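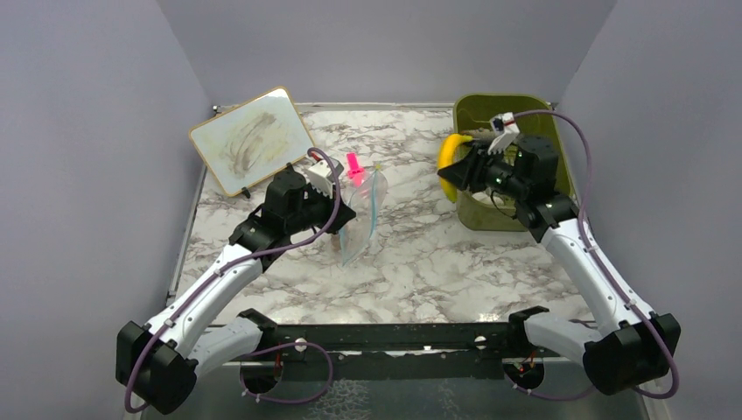

How do I close a zip-top bag so that it stays closed?

Press the air out first, then close the zipper slowly from one end to the other, and go over it a second time.

Most of the bags which open again in the drawer were closed too fast. I use the Herora bags with a slider, but the steps are the same for the simple ones.

1. Lay the bag flat on a smooth table. If it is crumpled, stroke it with the hand from the bottom to the top.
2. Wipe the zipper with a dry cloth. Flour and sugar like to sit in the track.
3. Do not fill the last 2 inches under the zipper.
4. Close almost the whole way and leave a small opening in the corner. Push the air out there.
5. Close the corner. With a slider, move it until it stops, then pull it back a little and push again.
6. Turn the bag over and press lightly. If you hear air, open it and begin from step 2.

For washed bags, let them dry open, standing over a glass. A pack of 60 lasts me until September.

Updated 21/06/2019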